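# Listport moves indoors for the spring market

Michalis Tsolakis has run the Listport makers' market for nine years, and for most of that time it took place in the parking lot behind the old Tzavaras furniture store. This spring it will be held inside the building. The change was announced to vendors in October, and he has been answering email about it ever since.

"The first question is always whether people keep the same spot," he said. "They don't. There are no spots to keep. The lot had two long rows and the building has five rooms, so we drew a new map."

Vendors who sold at the last market got first choice of room, by category. Pottery and glass are on the ground floor, near the loading door. Prints, cards and paper goods are upstairs. Food stays outside under the awning, as the building has no kitchen that would pass inspection.

The table fee is going up. A single table will cost $280 for the weekend, and that includes power, which used to be extra. Tsolakis said he expected more complaints than he got.

"A few people dropped out, and I understand that. If you sell stickers at two dollars each, that's a lot of stickers. We let two vendors share a table now. Before, we said no to that, mostly because the tables in the lot were small."

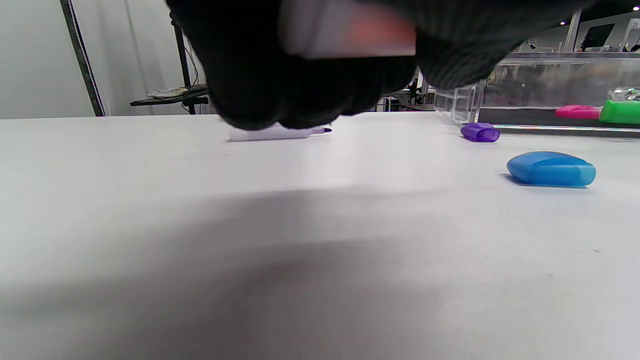

Weather was the main reason for leaving the lot. Last spring the wind took down several canopies on Saturday morning, and one jewelry seller packed up before noon. The market opened late on Sunday as well. Tsolakis refunded half the fee to everyone in the back row.

"We couldn't do that twice," he said. "There wasn't any money left after it."

He looked at a school gym and at the hall on Prindo Street before settling on the furniture store. The gym was cheaper but had to be cleared by five, and the hall wanted a deposit he called "not possible for us." The owners of the store had been letting him use the lot and the restrooms already, so the paperwork was short.

Applications are handled through Plusari, the same online form the market used last year. It asks for photos of the work and a short note on how it is made. Tsolakis reads all of them himself. He turns down anything bought wholesale and resold, and he said he can usually tell from the photos.

"Sometimes I get it wrong and I write back and say sorry. One woman sent me a video of her loom. She's in room two."

Shoppers will come in through the front doors on the street side. Admission is still free. Parking, which the market itself used to take up, will now be in the lot, and Tsolakis seemed more pleased about that than about anything else we discussed.

There is an elevator, but it is slow and vendors will need it during setup, so he is asking anyone with an upstairs table to load in on Friday evening. Strollers are fine. Dogs are allowed under the awning but not in the building.

The upstairs rooms are full. Ground floor tables were still open when we spoke, and anyone who applies after those are gone will be put on the waiting list.

*Posted 27/12/2025*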